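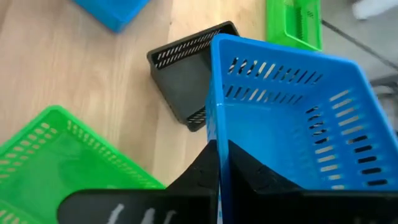 Yasuo Takeda wrote to us after the last newsletter to ask why the front counter at the Zerouali Road police station is now closed by the time most people get home from work, and whether anyone had thought about the people who walk there because they don't want a patrol car parked outside their house. He said he had gone down to report a break-in at his shed, found the door locked and the lights on, and ended up speaking to an officer through the intercom.

We put his letter to the Fultimport station and got a fairly full reply. The counter hours were cut in December. The station lost two civilian clerks that month, one to retirement and one to a transfer, and neither job has been filled. Before that, a clerk was on the counter until late evening. Officers coming off shift have been asked to cover where they can, but an officer at the counter is an officer not on the road, and the sergeant who answered our letter was plain about which one she would choose on a Friday night.

The intercom beside the main door is connected to dispatch at all hours. If you press it you will reach the same people who answer the phone, and they can see that the call is coming from the station door. Anyone who feels unsafe should use it and say so in the first sentence. An officer will be sent back to the station to let you in if one is free. The outer lobby stays unlocked and is heated in winter, and it has a camera.

For things like a stolen bike, a damaged fence or a shed break-in where the person is gone, the station would like people to call the non-emergency line. Last year the line took 329 reports from the Belix neighbourhood alone, and 82 of them came in after the counter would now be closed. Wait times are longest just after supper. Early morning is best if the matter can wait, and you will still be given a file number for your insurance.

Readers have also asked about the new Erkex radios. They are in all the patrol cars now. The old sets dropped out along the river road and behind the grain terminal, and officers there sometimes had to drive back up the hill to be heard. The sergeant says the dead spot behind the terminal is smaller but hasn't gone away. She would not give us a date for the extra tower.

Mr. Takeda's other point was about night patrols. He remembers when an officer walked the main street after the bars closed and knew most of the people coming out. Foot patrols still happen, mostly on long weekends, and there are usually four officers on overnight for the whole district. That includes the highway, so one bad collision can take up all of them for hours.

The station will hold an open evening on 2024-06-12 in the training room, starting at 7. Use the side entrance off the parking lot. The clerk positions are on the list of topics, and written questions can be dropped in the mail slot beforehand.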